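Tickets Knowledge Base Downloads Contact

Support > Match Video > Stats Export > Ticket 1258

Posted Apr 5, 2020 by Wulan Tarigan

Player minutes wrong after export, wingers worst of all

Hi all, I run the numbers for a small soccer blog that covers Kirkmont, and with no games to watch I've been going back through the whole season in Palleo, tagging every match so I can write a proper piece on why our wide players fell off so badly after February. Great idea, I thought. Then I exported the season table and our left winger had 200 minutes. Two hundred! He started nearly every game before the winter break and I have the sunburn from August to prove I was there.

So here's what I did, in order, in case it helps somebody else.

First I opened the player page inside the program, and there the total was fine. The charts were fine too. Only the exported file was wrong, and only for some people. Our goalkeeper came out right to the minute. Both center backs came out right. The wingers and one of the fullbacks were way down, and Liem, who plays up front and never seems to come off, was correct.

I figured it was a spreadsheet problem, so I opened the file in a plain text editor. Same numbers. Then I exported again with "league only" turned off, and the winger went up a bit – the cup games had been added, but the league part hadn't moved. I restarted, I cleared the cache from the settings menu, I exported to a different folder. No change.

Next I went match by match, which took most of an evening and a lot of tea. I picked the away game at Kumeo because I remembered it well (we lost, he was awful, I wrote 700 very grumpy words on the train home). In the match view he plays left wing until the break and then swaps sides with the other winger. In the export he has zero minutes for that game. Not the first half, not the second half, nothing at all.

That got me looking at the side swaps. I found 3 matches where he stayed on the left the whole time, and every one of those exported correctly! Every match with a swap was missing completely. The fullback who was down is the one who sometimes moves into midfield, so that fits too. The keeper obviously never goes anywhere.

I then tried an experiment on a copy of the season. I took the Kumeo match, deleted the position change at the break, saved it and exported. His minutes came back in full. I put the change back in, exported again, and they were gone. So I'm pretty sure the export is dropping a player's whole match when he has more than one position in it.

Now the trouble is that I can't just delete all the swaps, as the swaps are what my article is about. My feeling is that he stopped being dangerous when the manager started moving him to the right to cover for injuries, and I'd love to have the minutes on each side to back that up (or to show I'm talking nonsense, which my brother thinks is more likely).

What I'd like to know:

Is there a setting for splitting minutes by position that I've missed? I looked under Export and under Squad.

If it's a bug, can I fix the old matches without tagging them again?

And does the passing table have the same problem? It looks okay to me but I haven't checked it game by game, and I'm scared to.

I've attached the copied season with the Kumeo match in both versions. Happy to send the original as well – it's big, but my connection is decent at night. 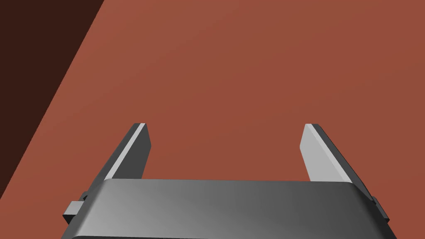

Yusri Ismail: Thanks Wulan, I get the same result with your file. The minutes export throws out any match where a player has two position rows. Your tagging is safe, so please leave the swaps in. Until we have a fix, go to Squad, open the player, choose Match List and copy the table from there. It gives you one line per position, so you'll have left and right separately for your article. The passing table is built from the events and doesn't use those rows, so that one is fine. I'll keep this ticket open.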